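Stirik Finger Pads, Set of 2, with Release Fix

Sold by Sandhu Automation Supply, Plavosstead
Fits: two-finger parallel grippers with flat pad mounts
Pack: 2 pads, 4 screws, 1 hex key
In stock

Safety and fault notice, please read before fitting

Pads from the first Stirik batch have a known fault. After a few hundred close cycles the adhesive layer creeps out past the edge of the pad and holds on to light parts. The gripper opens, the controller reports the part as released, and the part stays stuck to one finger. It then drops somewhere along the next move.

We had this reported by a customer whose cell dropped a part at cycle 588. The part landed outside the work area and the arm carried on with an empty place cycle. There were no injuries. We repeated the fault on our own bench with the same batch and stopped sales in July.

Affected packs have a batch number ending in 18. Stop using them and take the pads off. Cleaning the edge with alcohol helps for a short time and is not a repair.

The replacement pads are molded in one piece and held by screws, so there is no adhesive layer. We also ship a release check for the Prumulex cell simulator. It runs the pick and place between two tables and stops the program if the part moves with the finger after opening.

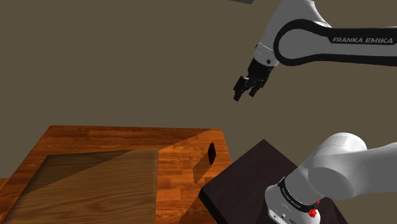
Release check in simulation: Franka Emika arm, fingers apart, dark block on the wooden table.

Fitting

Power down the arm and lock out the supply before you touch the fingers. Remove the old pads and scrape off all leftover adhesive. Fit the new pads and tighten the screws evenly. Re-teach the closed position, as the new pads are thicker than the old ones.

Run 60 cycles at reduced speed with the guard closed. Look at both fingers after each stop. If a part hangs on a finger, do not reach in to pull it off while the arm is powered.

Returns

Affected packs are replaced free of charge, opened or not. Send a photo of the batch label with your order number. Replacements ship within 5 working days. Loose pads without a label can be returned too, but we have to inspect them first.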